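**Wadska modular table tops**, product sheet, revised 16 June 2023

The Wadska top is a flat rectangular work surface sold singly or in joined pairs. It is supplied without legs and fits all Tukis bases made after the October changeover. Older bases need the adapter rail, ordered separately.

| Item | Value |
|---|---|
| Part number, single top | 2720-S |
| Part number, joined pair | 2720-P |
| Maximum spread load, pair | 93 kg |
| Clamps supplied, pair | 7 (one spare) |
| Price, pair | $294 |

## Joining two tops

Place both tops face down on a clean blanket. Bring the long edges together and fit the clamps finger tight. Turn the pair over, check the joint with a straightedge, then tighten from the center clamp outward. Do not fill the joint with caulk or silicone.

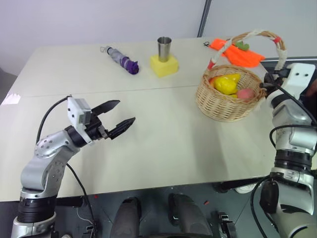
*Two tops joined along the seam, light finish.*

## Surface and care

Wipe with a damp cloth and mild dish soap. Do not use scouring powder, acetone or bleach. Hot pans must go on a trivet. Baskets, planters and other items with rough bottoms should be lifted, as dragging will scratch the finish. Scratches are not covered by the warranty.
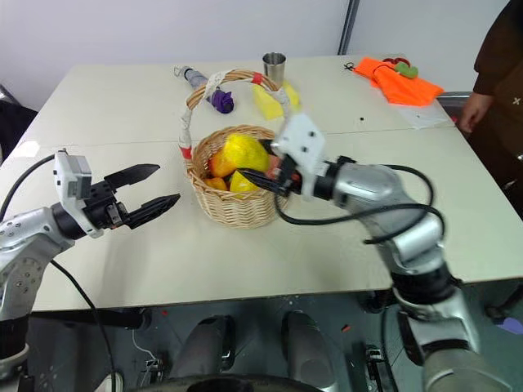 ## Checking the joint after setup

Loads near the joint may cause one top to settle lower than the other. Check again after the first week of use. A step that can be felt with a fingernail should be corrected by loosening the two nearest clamps, leveling, and tightening again.

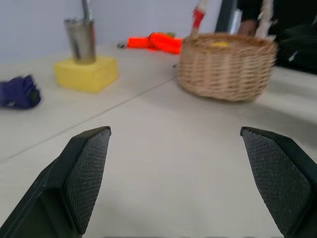
*Seam between panels, close view.*

## Ordering

Replacement clamps are sold in bags by Mathur. For bulk orders, contact Poonam Prajapati at the Enumham warehouse. Returns must be in the original carton with corner guards fitted.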